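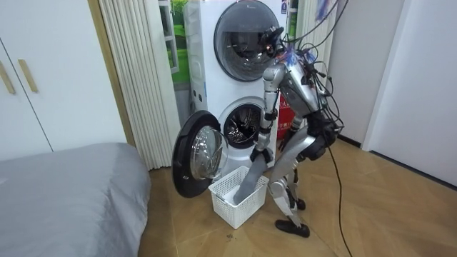
1. Introduction

This report is about the laundry basket and the place where it stands during washing. It is the final report of our group for the course Household Work and Small Spaces at Standdale College, handed in on 7/19/24. We chose the topic in October, when our group received the apartment in Ratow House as a study place. The apartment has a stacked washer-dryer unit and in front of it a light wood floor. There is no table beside the machines, so the clothes go from the drum to the basket and from the basket to the bedroom.

Our question was simple: does it help if the flat pieces are folded and put in the basket first, and the bigger clothes are put in after them?

2. Things used

The basket is white plastic, with small openings in the side walls. We did not buy a new one. The wash load was made of white cloths and gray clothes of soft fabric. We kept the colors apart on purpose, so that it is easy to see in the pictures which layer is which. The detergent was the Fovumis powder that was already in the apartment. For one load we measured 75 ml.

The cost of the basket did not enter our calculation. Our full budget was 2,000 and we used 500 for cloths and clothes. Another 500 was kept for repair of the floor, but it was not needed.

3. Position of the basket

We compared two positions. In the first position the basket stands on the floor directly under the drum opening of the lower machine. Small pieces which fall during unloading will fall inside it. The disadvantage is that a person must bend low, and the door of the machine needs free space. In the second position the basket stands to the side. The back is more comfortable, but socks are lost on the floor more often. We recommend the first position for unloading.

4. Order of the layers

The white cloth was folded and laid flat on the bottom. It makes an even base and it does not move much when other things come on top. The fold should be as wide as the basket allows, otherwise the edge bends up at the wall.
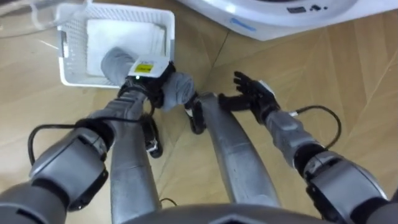 Figure 2. Folded white cloth in the basket and a gray cloth item at the rim.

The gray clothes were more difficult. A rolled piece takes little place, but the roll opens easily at the end. A long sleeve or trouser leg can also hang over the rim, and then it touches the floor. For this reason we wrote in our instructions that the long parts must be turned in before the basket is carried.

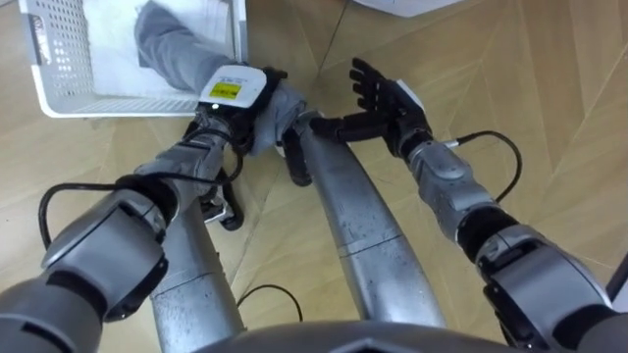

Figure 3. Gray garment stretched from the basket, with the folded white cloth inside.

5. Discussion

The Berrada handbook, which we used in class, advises to fold everything on a table. In Ratow House this is not possible, and we think many small apartments have the same problem. Folding only the flat pieces was a good compromise for us. The white cloths could go to the shelf without a second folding.

A weak point of our work is that we used only one basket. With a deeper basket the lower layer would be harder to reach. Also we did not test towels, because they dried too slowly for our time in the apartment.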